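De: Apolline Carré
Para: lista Copa e Eventos
Data: 4 de novembro de 2020
Assunto: Re: [copa] garrafas para a sala grande – deitadas ou de pé?

Olá a todos,

Respondo ao Jamshid pela lista, porque já me fizeram a mesma pergunta duas vezes em privado.

Jamshid Vahidi escreveu:
> Na sala grande do Bilholm temos estado a levar os refrigerantes à mão,
> da copa para a mesa, e quem chega primeiro deixa-os deitados no tampo.
> A encomenda do Kurnosico vem em garrafas de plástico e não
> cabe tudo na prateleira de cima. Duas perguntas:
> 1) Há problema em ficarem deitadas até à hora de servir?
> 2) Os tabuleiros vermelhos servem para isto ou são só para a loiça?
> Da última vez, em agosto, uma garrafa rolou para o chão e tivemos de
> a pôr de lado até o gás assentar.

1) Deitadas, só de passagem. Com a tampa bem fechada não vertem, mas o tampo da mesa é liso e basta alguém encostar-se para uma garrafa começar a rolar. Se tiverem mesmo de as pousar assim por uns minutos, deixem-nas longe da borda e com as tampas todas para o mesmo lado, que depois é mais rápido pegar nelas. Para guardar de um dia para o outro, sempre de pé, na prateleira de baixo.

2) Os tabuleiros vermelhos servem, sim. Têm rebordo a toda a volta e o fundo plano, portanto as garrafas assentam bem. Levem duas de cada vez. Já vi quem levasse quatro e chegasse à sala com uma a abanar. Uma mais atrás e outra mais à frente é melhor do que as duas encostadas ao mesmo lado, porque o tabuleiro não pende. Peguem-lhe pelos lados compridos.

Na mesa, o tabuleiro fica do lado esquerdo, com espaço livre à direita para os copos e os guardanapos. Os copos da caixa Arnaud são de 30 cl e chegam. Os Bulik estão reservados para o almoço da direção e não devem sair do armário.

Quanto à limpeza: o tampo branco marca com facilidade. Passem um pano húmido antes de pôr seja o que for e outro no fim. O tabuleiro lava-se à mão – na máquina o rebordo empena, e já perdemos um assim.

A garrafa que caiu em agosto: fizeram bem em esperar. Se voltar a acontecer, ponham-na de pé no lava-loiça e abram a tampa devagar, um quarto de volta de cada vez.

Falta ainda saber quem fica com a chave da copa na próxima reunião. A sala está marcada para 90 pessoas e eu só chego depois da montagem. Jamshid, podes confirmar se a encomenda do Kurnosico já inclui a água ou se é preciso pedir à parte? Preciso de fechar a lista com eles ainda esta semana.

Cumprimentos,
Apolline
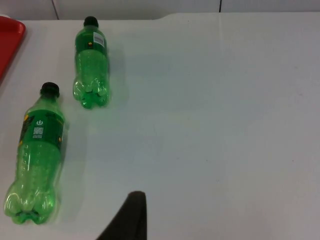
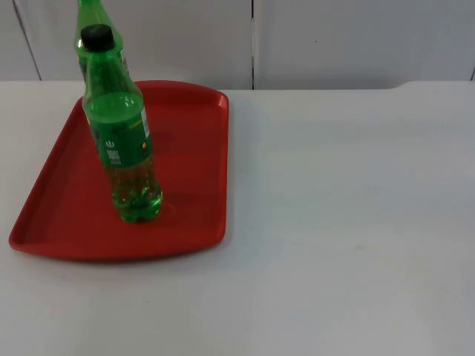 Garrafas verdes no tampo branco: na primeira, deitadas diretamente na mesa; na segunda, no tabuleiro vermelho.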